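Ruvavex Blog/Interviews/Feeding a Walking Group

Nattawut Khamphan plans food stops for Ruvavex, a small operator that runs guided walking trips out of Bornau. His job covers restaurant bookings, market visits and the packed lunches that go out on trail days. We spoke by phone on 13 March 2020, mostly about logistics.

The first question was how a food stop gets onto an itinerary at all. Khamphan said he starts from the timetable and works backward. "The walk fixes the hour. If the group comes off the ridge at one, the kitchen has to be within 400 meters of where the path meets the road. After that people sit down on a wall and eat what they have in their pockets."

He keeps a list of kitchens for each route and grades them on seating, speed and the length of the menu. Long menus are marked down. A group that orders from a long menu takes longer to order, and the plates come out at different times. His preference is a fixed lunch with two mains, agreed by email the week before and confirmed by phone the evening before.

"I ask for the price per head, what is in the broth, and when the cook takes a day off," he said. "The last one matters most. A place can be open without its cook."

The broth question has to do with dietary requests, which he collects on the booking form and again on the first evening. The two lists rarely agree. Travelers who wrote "no restrictions" in September will mention shellfish at dinner. He sends the corrected list to every kitchen that night and carries a printed copy, translated, with the dish names the cook will recognize.

On the Cheng valley route there is no restaurant at the midpoint, so lunch is carried. Khamphan packs flatbread, hard cheese, pickled vegetables and a grain salad with the dressing in a separate tub. He stopped using sliced tomato early on. Fruit is whatever the Hokon market has that morning, provided it has a skin that peels.

The Hokon market visit is the part of the trip guests write about most, and he has changed it several times. It used to be a free hour with a map. Now it is a fixed walk past six stalls, each paid in advance, with one tasting portion per person. "With the map, they all went to the same dumpling stall and stood in line for the hour," he said. "The stall was happy. The others asked me what they had done wrong."

The order of the stalls follows salt. Fresh cheese comes first, then the soup, then the grilled skewers, and the fermented fish is last — anyone who wants to skip it can leave for the coffee stand without holding up the line. He allows no alcohol at the tasting. The afternoon walk has a river crossing on stepping stones.

Asked about tipping, he said the company includes it and tells guests so in writing. Some tip again. He does not discourage it, but he asks them to hand it to the person who cooked.

Group size came up more than once. The market walk was designed for small groups, and Khamphan has turned down requests to combine departures. "You can put more people on a bus. You can't put more people in front of a woman with one grill."

For travelers who want to eat well in the region without a guide, his advice was brief. Eat the main meal at midday, when the kitchens cook for local workers. Look for a place where the day's dishes are written by hand. Carry small bills. In Bornau itself he recommends the streets behind the bus station over the waterfront, where prices run higher and most kitchens close between lunch and dinner.

He is now reworking the Cheng route to add a farmhouse stop on the second day — soup and bread, booked by the group, paid in cash. The farmhouse has agreed to a trial. The remaining problem is the access track, and he plans to walk it himself with a full pack before putting it in the timetable. 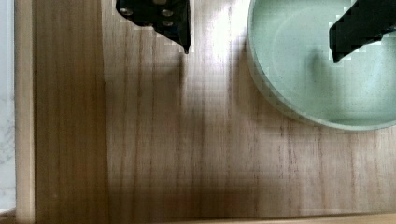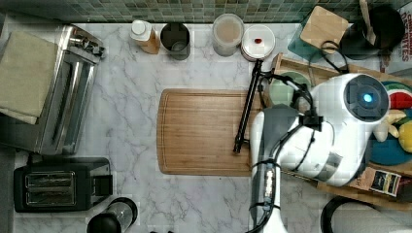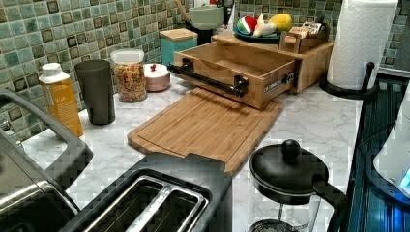
Wood grain in the first picture; marble counter and green mosaic tile in the second and third.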